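Subject: Re: Kisard home kit - worth the rental?

Hello all,

On Tuesday a member wrote:

> Has anyone had the Kisard two-arm kit on trial? Brallby is
> offering us 25 hours of it for a flat fee, and I'd love to
> hear how it does with soft things before I sign.

We've had ours since June through Pimentel, so I'm happy to share what I can (and forgive me if I ramble a bit, I've grown fond of the thing!). Our work is all living room chores, mostly throws and blankets on a sofa, and we've logged 154 sessions so far.
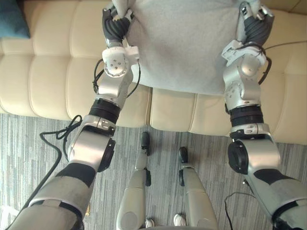 What I like best is the hands. The fingers will pinch fleece by the corners, and thin cotton too if you're patient with it. Setup took us 5 days, mostly cables - please do leave yourself plenty of floor for those. The manual that Lidik put together is good on calibration and pretty thin on everything else, so I'd ask Brallby whether phone support is part of the fee. Ours was extra, and we used it a lot.

I'd say go ahead with the trial, but ask for over 200 minutes of training up front. We got less and spent the first week guessing. Write me off list if you'd like our checklist, it's messy but you're welcome to it.

Warmly,
a fellow renter

Contact the list owner | Back to top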